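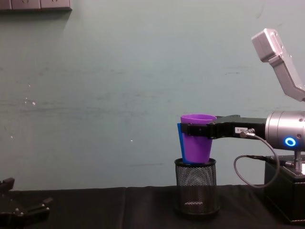 Soup in a flask for work – what actually stays nice till lunch?

Litow Lunchbox Forum > Packed lunches > Hot stuff

crumbly_oatcake
I've gone back to an office with no microwave and I'm sick of cold pasta by the second week. So I bought a Tedia food flask (the squat sort with the wide neck) and I've been taking soup. First go was leek and potato and it was lovely. Second go was chicken noodle and by half twelve the noodles had drunk all the stock and I was eating a sort of warm pudding with a fork.

What do you all put in yours? I leave the house at 6 and eat at half twelve, so it needs to survive a good long sit. I'm not fussy except I can't stand celery.

marrowfat
Noodles separate. Always. I take them cooked and rinsed in a little tub with a drop of sesame oil and tip them into the flask when I sit down. They warm through in a minute or two and they keep their bite. Same goes for rice, small pasta, anything that swells.

For the soup itself I'd say dhal. It's supposed to be thick, so if it thickens a bit more who cares. Red lentils, an onion, plenty of ginger, tin of tomatoes, and then fry some cumin seeds in butter and stir them in right at the end.

tinned_peaches
Are you filling the flask with boiling water first? I didn't for the whole of my first winter and couldn't work out why my lunch was lukewarm. Kettle on, fill it, lid on, leave it ten minutes while you heat the soup properly, pour the water out, soup straight in. And fill it right up, a half-full flask goes cold much faster.

crumbly_oatcake
I was rinsing it under the hot tap, does that count?

tinned_peaches
It does not!

Bramley_and_custard
Going to stick up for the thick soup here. I LIKE it when the noodles go fat. My nan's chicken soup was always better the day after for exactly that reason and I'd happily stand a spoon in it. But then I also like soggy chips, so take that as you find it.

My regular flask lunch is pea and ham with a lot of black pepper, and a cheese scone wrapped in foil alongside. The scone is the main event if I'm truthful.

marrowfat
Soggy chips are a different thing altogether, that's vinegar doing its job. Fat noodles are just sad.

Bramley_and_custard
We'll have to disagree, you and me. Which we did over the bread sauce as well, if I remember right.

quiet_kettle
I make a big pot at the weekend and freeze it in portions. Things that have gone well from frozen: minestrone without the pasta, carrot and coriander, black bean with smoked paprika, mulligatawny. Things that haven't: anything with cream already in it (mine split and looked horrible) and the leek and potato, which went grainy on me. I add the cream after reheating now, or a spoonful of soft cheese, and it's fine.

crumbly_oatcake
Ooh, my leek and potato was fresh so maybe that's why I got away with it. How do you do your black bean one?

quiet_kettle
Very loosely! Two onions cooked down slowly till they're sweet, a red pepper, garlic, a heaped teaspoon of smoked paprika and the same of ground cumin. Two tins of black beans with their liquid, a tin of tomatoes, then stock till it looks like soup. Simmer half an hour. I blend about a third of it and stir that back in so it's thick but you've still got whole beans. Squeeze of lime when you eat it, I take a wedge in a bit of cling film. Freezes like a dream.

salt_pig
I wouldn't put the liquid from the tin in, it's always very salty and it makes the whole thing taste of tin. Drain and rinse, then use more stock.

quiet_kettle
I've done it both ways and I prefer it with. It gives you the body. If yours is salty, use a beans-in-water tin and go easy on the stock cube. The Zikwood ones I get have no salt added.

salt_pig
Haven't seen those near me. I'll have a look, but I'm still suspicious.

gooseberry_fuel
Can I ask about flask size? I've got the small Bansal one and it's not enough for a proper lunch. By three o'clock I'm raiding the biscuit tin and undoing all my good work.

tinned_peaches
Mine's a Bansal too but the next one up, and it holds a big bowlful. With a roll it's plenty. The small one is really for children's lunches, I think, or for custard. (I have taken custard to work. No regrets.)

gooseberry_fuel
Custard in a flask has changed my outlook on the whole of May. Do you get a skin?

tinned_peaches
Tiny bit of one round the top. I eat that first – cook's perks.

Bramley_and_custard
Look at my user name and tell me how I've gone all these years without thinking of this.

salt_pig
Anybody counting calories with theirs? I worked mine out and the pea and ham with a cheese scone came to nearly 1,000 with butter, which surprised me. Delicious, mind. The black bean would be far less I should think.

Bramley_and_custard
I'm going to pretend I didn't read that.

marrowfat
Going back to the first question, one more that travels well is barley broth. I know I said anything that swells, but pearl barley is the exception as long as it's cooked right through beforehand and you make the broth thinner than you think you should. Carrot, swede, onion, bit of lamb if you've got it left from a roast. No celery needed, whatever the books say.

salt_pig
You absolutely need celery in barley broth.

marrowfat
The poster hates celery! Read the top!

salt_pig
Fair enough. Leave the celery out and put a bit of lovage in if you can grow it. Though it does taste rather like celery.

crumbly_oatcake
Ha, I'll give the lovage a miss then. Right, update: did the kettle trick this morning, took marrowfat's dhal, and it was still too hot to eat straight off at half twelve. I had to sit with the lid off and wait! Took a buttered roll to dunk. The person at the next desk was eating a supermarket egg sandwich and kept looking over.

Black bean is on the list for the weekend, with the tin liquid in half and drained in the other half, and I'll come back and say which I liked.

quiet_kettle
With. You'll see.

salt_pig
Drained. Put your results in a new thread though, this one's getting long and the mods lock them without warning.

gooseberry_fuel
Before it goes, does anyone know how to get the smell of curry out of a flask lid? I've had the rubber ring out and washed it twice.

tinned_peaches
Bicarb and warm water overnight, ring and lid both, then leave them apart to dry on the windowsill. Don't put the lid back on for storing it or you'll be back where you started.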